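The Second Quote

The owner wanted a number by noon, and the only person in the building who could give him one was standing in the back room of Tokside with a calculator and a cold bagel.

She had been purchasing manager for nine years. Before the two arms came she had bought steel stock, gloves, pallets and, once, a forklift that smoked. Now there was a table with a black cloth on it and a line in the budget called "cell, phase one," and she was supposed to write phase two.

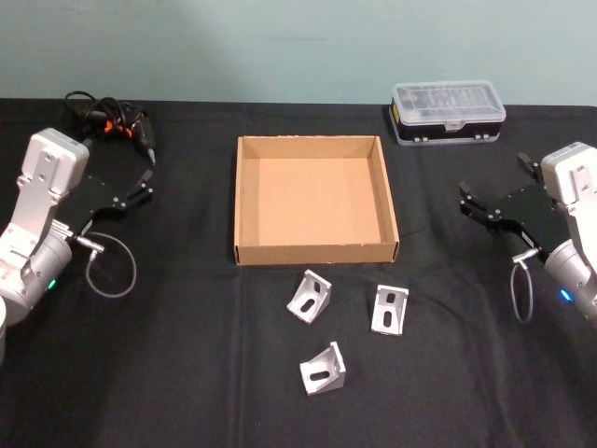

Fiction – 5 min read

The quote from Braratik ran to eleven pages. She had read it at home with her shoes off, and again on the bus. Page one said what the company already knew, that two arms could put corner brackets into trays. Page four had the grippers. Page seven was where the money was.

She laid the pages along the windowsill in order and put a stapler on each end of the row so the fan wouldn't take them.

"Is it always this quiet?" she asked.

"When it's thinking," said the technician. He was young and had a habit of talking to the monitor. "You want me to run it?"

"In a minute. Tell me about the spares."

He told her about the spares. Fingers wore. Cables wore faster than fingers, and Braratik sold the cables in a kit for $169, and a person who bought only one kit would be calling them in a panic inside a year. He had already written this down for the last meeting. It had been cut from the slides.

She wrote 169 on the back of page seven and then wrote it again under the first one. Two arms, two kits.

The other quote was from Van Beek. It was shorter, and the cover letter had the name of the company spelled wrong, "Tokeside," all the way through. Van Beek wanted to sell them a feeder that would drop the brackets one at a time in the same spot, all facing the same way, so the arms would never have to look for anything. The owner liked it. He liked anything that came with a drawing.

"Would we need this?" She held up the drawing.

The technician looked at it longer than she expected.

"It'd be faster," he said. "But you'd be buying it for this bracket. You change the bracket, you change the feeder."

"What does it cost to change the feeder?"

"It doesn't say."

She went through the letter again and he was right. It didn't say. She called the number at the bottom and waited through a song she had danced to in high school, and a pleasant man told her the changeover tooling was $813 per part, plus freight. She asked how many parts most customers ran. He said it varied. She thanked him and wrote it down.

Tokside made eleven kinds of bracket. In September they would be making twelve.

There was a third item, which the owner had added himself, in pen. A training course from a firm called Gurus, $521 a seat, two seats. He had met someone from Gurus at a trade show and come home with a tote bag. The course was two days in a hotel near the airport and covered, according to the flyer, "the automation mindset." She had gone looking on the flyer for the word gripper and had not found it.

"If you had a thousand dollars and change," she said, "would you take the course?"

"Who'd be the other seat?"

"Me, I think."

He laughed, and then saw she was asking.

"I'd buy cables," he said. "And trays. Real ones. We're cutting these out of shipping boxes."

She had wondered about that. There was no line for trays in any of the quotes. She added one and left the amount blank, and then, since a blank would come back to her with a question mark on it, she called the box supplier on the corner and got a price for a hundred. It was less than lunch for the sales team.

"All right," she said. "Show me."

He typed something. She moved back to the door, where the yellow tape was, and put the bagel in her coat pocket.

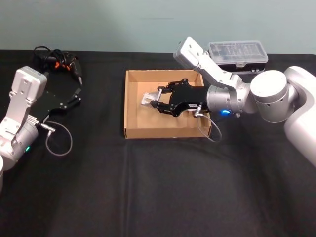 Eleven Forty

She wrote the memo standing up, on the technician's keyboard, while he went to find coffee. She put the date at the top, 29/08/2022, the way the head office overseas liked it, and kept it to one page.

Cable kits, two. Trays, one hundred, cardboard. Feeder, hold until the price of twelve changeovers had been looked at by somebody who would have to pay it. Training, hold. Under that she put a line she hadn't planned on, which was a raise for the technician, and she gave a figure for it and the reason. The reason was that both vendors' phone numbers led to a person who would ask to speak to him.

Then she did the total on the calculator and did it again on paper. The two totals didn't match. She had left the freight off one of them. She fixed it.

The owner called at five to twelve.

"Is that everything?" he said. She could hear him turning over the page to see if there was another side.

"That's everything."

"I don't see the feeder."

"It's on there. It's the third one down."

"It says hold."

"Yes," she said. She began taking the quotes off the windowsill, page eleven first.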